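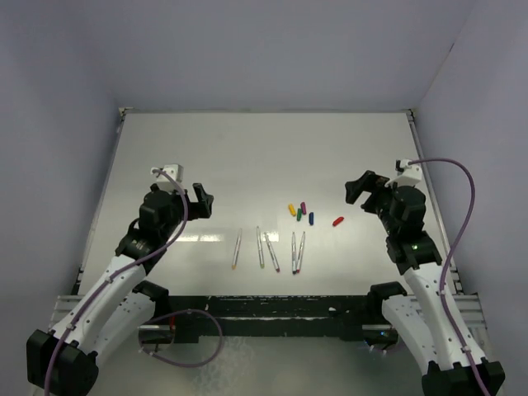
Section 4: Setting Up Your First Season in Calerik Scorebook

Welcome to the fun part! Once this section is done you'll have a roster, a schedule and a pitch counter ready for opening day, and you can start scoring real innings. Have your league code handy before you begin (it's in the welcome email, right under your team name).

4.1 Create the season

1. Open Calerik Scorebook and tap Seasons, then New Season.
2. Type a season name. Short names look best on the printed box score, so "Lornville Fall" beats "Lornville Recreational Baseball Fall Season."
3. Enter your league code and tap Check. The league's rules load by themselves, including game length, run limit and mercy rule.
4. Pick your home field. Teams in the Lornville league will see Endeck Park and Jaiswal Field at the top of the list.
5. Tap Save.

Note: If your league starts in September, choose Fall as the season type. Spring and fall stats are kept apart, and moving games from one to the other later is a slow job.

4.2 Add your roster

1. Tap Roster, then Add Player.
2. Enter the player's name, jersey number, and batting and throwing hand. Switch hitters get their own setting, and the app asks which side they're on each time they come up.
3. Mark every position the player might cover. Be generous! You can mark all nine if you like.
4. Repeat for the whole team, or tap Import to bring in a roster from a spreadsheet. Column headings need to match the ones in Section 9.

Caution: Importing a roster replaces the one already in the season. Export a copy first.

4.3 Set up the pitch counter

This is the feature coaches love most, and it only takes a minute.

1. Tap Pitching, then Limits.
2. Enter the daily limit from your league's rule sheet.
3. Turn on Early Warning and choose how many pitches before the limit it should go off. With a limit of 96, a warning at 80 gives you time to get somebody loose in the bullpen.
4. Turn on Rest Days if you want tired pitchers grayed out on the lineup screen.
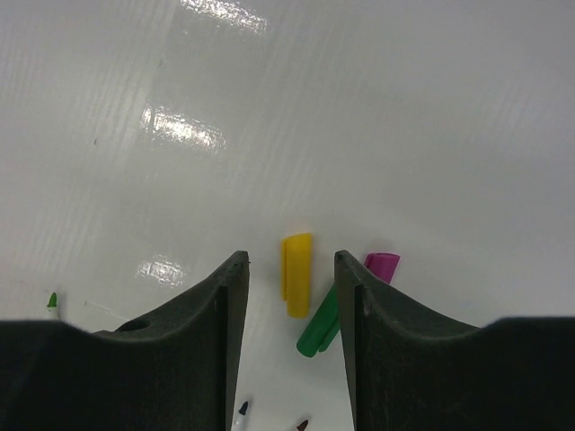
Do foul balls count toward the pitch limit?
Every pitch thrown to a batter counts, fouls included. Warm-up tosses between innings don't.

4.4 Score a practice inning

Try this before your first real game. It's a blast, and nothing you enter here touches your season stats.

1. Tap Practice on the home screen.
2. Choose Sample Game 29, which has a stolen base, a dropped third strike and a rundown all in the same half inning.
3. Record each play as it appears, using the pitch buttons and the field diagram.
4. Tap Compare to see your scoresheet next to the finished one.

Note: Batting averages show three digits with no leading zero, so a hitter at .314 appears just like that. Slugging works the same way, and a .620 will sit right beside it on the player card.

Caution: Tap End Practice before starting a league game. Plays entered in Practice can't be moved over afterward.

Go to Section 5 to build your opening day lineup.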